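*8 February 2026*

The head of the picking lab at Parton is someone who answers a question by first making you a cup of tea, and I was halfway through mine before we got around to robots at all. I had come to ask something plain: can a machine do the chores yet?

"Which chores?" she said, and laughed. "People say it as though chores were one thing. Wiping a table that's already been cleared, I'd say we're close. Clearing the table first — well, that's where I've spent the last few years of my life."

She came to Parton from Sivunow, a warehouse supplier where she worked on the packing line before she ever wrote a line of code, and she still talks like somebody who has packed boxes for a living. A good packer there did 431 items in a shift without looking tired. "I did 400 on a good day, and I looked terrible," she told me.

Her current project is called Elley, and what it has to do sounds almost silly when you say it out loud: reach into a bin, take out one thing, put it somewhere sensible. The list of things has grown to 1195, most of them picked up at the discount store in Tambunan when she visits her sister, and she is very fond of that list.

"Boxes are lovely," she said. "Boxes hold still and have corners. Then you get a bath puff, and where do you hold a bath puff? Anywhere, really, but you try telling that to a gripper. And anything see-through is a misery, because the camera looks straight past it to the bottom of the bin."

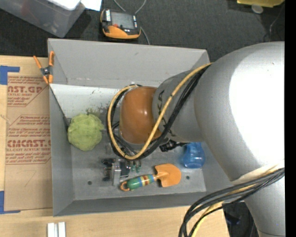
*The Elley arm at the bin, with a green mesh ball, a toy trowel and a translucent blue object.*

I asked whether a shop could use it today. She thought about that for quite a while, turning her mug around.

"For one kind of shelf, with the same 600 products every week, yes, I'd put my name to it. For your kitchen, no. Your kitchen changes every time somebody has breakfast."

They have a trial planned for April, in a stockroom, and she is already worrying about the lighting there. At home, she says, she still folds her own towels — and rather enjoys it.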